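Chapter 6
Chores

By the end of this chapter you should be able to explain why a machine that can weld a car door may be defeated by a pillowcase, to tell a task from a demonstration of a task, and to read a success rate without being sold anything.

6.1 The trouble with tidying

In March a housing association in Stullcombe asked its tenants which job they would most like a machine to take off their hands. Of the 300 who replied, 77 put the laundry first. The dishes came next, and a lone tenant asked for something to deal with his brother-in-law. The association passed the results to Wyn Gough, then teaching the evening course from which this book grew, and wanted to know when the laundry machine might be ready. Wyn wrote back that there already was one, in the kitchen, with a round door. What the tenants meant was everything that happens to the clothes before and after it.

Their mistake is a useful one. The household jobs that could be put inside a box were put inside a box decades ago. Washing, drying, chilling and toasting all take place in a space the maker controls, on things that someone else has loaded. The jobs left over are the ones that happen out in the room: picking up, putting away, folding, straightening, finding the other sock. They need no strength and very little thought, at least from us, and for a long time engineers assumed they would be easy. Engineers, it should be said, are not always the ones doing them.

Take a garment left on a sofa. A person reaches down and lifts it. To do the same, a machine has to decide where the garment stops and the throw beneath it starts, which part to take hold of, how hard to close, and what to do when the cloth changes shape as soon as it is touched. A steel bracket has one shape and keeps it. A jumper has a fresh one each time it is dropped.
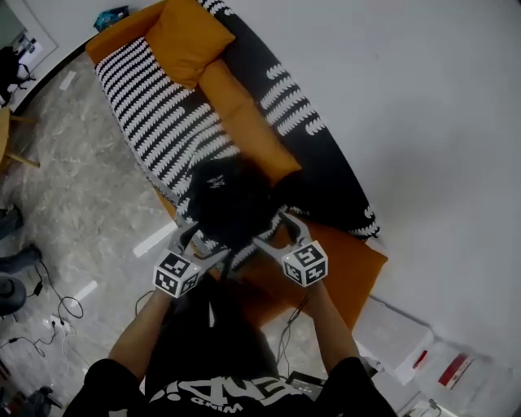

Can a robot tidy a living room yet?

Parts of one, on a good day, if it has practised on that sort of room and a person is close by to help when it gets stuck. An unfamiliar room with the usual mess in it is still beyond what you could buy and leave switched on while you went to work.

6.2 What counts as done

Joscha Brinkmann spent several years at Craddock, where the machines packed boxed goods on a line, and he likes to remind students that "it works" is a sentence with most of its words missing. Works on what? How many times? Who put things back in between? The Craddock line ran well because every carton came to it the same way up. When a supplier changed the tape on one carton, the line stopped for an afternoon and four well-paid people stood looking at the tape.

A home has no supplier to telephone. Before we can say that a machine does a chore, we need to settle at least the following:

The start. Is the room as somebody left it, or has it been laid out?
The finish. Must the cushion be on the sofa, or on the sofa and the right way round?
The help. May a person step in, and is that written down?
The clock. A shirt folded in nine minutes has been folded, but you may want it sooner.

Kamran Azimi's tests at Birnasside show how much these matter. His machine, a two-armed model called Brirus, was given 200 tries at clearing soft things from a sofa. When each item lay by itself on a plain seat, it did very well. With a patterned throw underneath, it often took hold of the throw too, and cleared the sofa rather more fully than was wanted. Azimi counted those as failures. The first draft of the brochure did not.

6.3 Learning from people who already know how
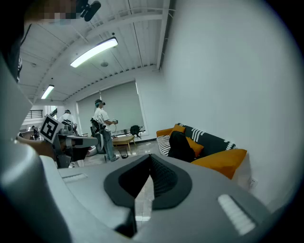
Writing down rules for cloth has been tried, and the rules go on for ever. Most groups now prefer to collect examples of people doing the job, and to have the machine learn from those. One way is for the person to work through the same kind of fingers the machine will have. A hand-held gripper with a patterned square fixed on top, as on the one held out at the left, suits this well, for a camera can follow the square and so work out where the tool is and how it is tilted. The person supplies the good sense. It is humbling work all the same: most of us find that with two stiff fingers in place of five soft ones we are suddenly bad at picking up a jacket.

Zhenhua Hou, whose notes we follow in the next section, gathered 1044 such examples for a single family of tidying jobs, and judged the last few hundred more useful than the first. By then her helpers had stopped being careful. They grabbed, missed and grabbed again, and a machine needs to see that too, as it will be doing a good deal of it.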